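Sorting Household Recyclables at the Tabletop Scale
Course project report, Trarnis section
2020-12-22

1. Purpose

The project looked at how small plastic drink bottles are collected in a living area before they go to the curb. Our question was whether a lined wastebasket kept on the table is a practical first collection point, or whether it fills too fast to be worth the space.

2. Background

The Lasley residence hall has one recycling point per floor. In a survey run in September, 128 residents were asked where they put an empty bottle right after finishing it, and 91 replied. The most common answer was the nearest flat surface. Bottles then stay there until someone clears the table.

3. Materials

Empty bottles with caps on and labels left in place. Labels were kept because residents do not remove them, and a test with stripped bottles would not match normal use.
One mesh wastebasket with a plastic liner, rim folded over the top edge.
Items that stay on the table during clearing: a flowerpot with artificial flowers and a toy watering can.

4. Layout

The table is dark green and has a pale blue wall on three sides, so bottles cannot roll off the back. The wastebasket goes in the back-left corner and the flowerpot in the back-right corner. Bottles are laid on their sides, with caps facing different ways. Standing bottles were tried in the Stistell trial and dropped from the plan, as they fell over when a neighboring bottle was touched.
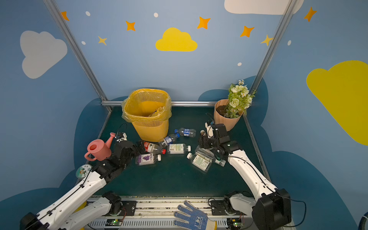 5. Procedure

Each run starts with the bottles on the table. Bottles go into the wastebasket one at a time. The flowerpot must not be moved or knocked. A run ends when the table is clear of bottles. We did 9 runs with this layout and 2 with the wastebasket moved to the front edge, following the Valdovinos plan.

6. Observations

The folded liner rim caught bottle caps in several runs. Crushing the bottles first left more room in the basket but added time. The front-edge position was shorter to reach but blocked part of the table. Liner slip was not measured and should be included in the next round.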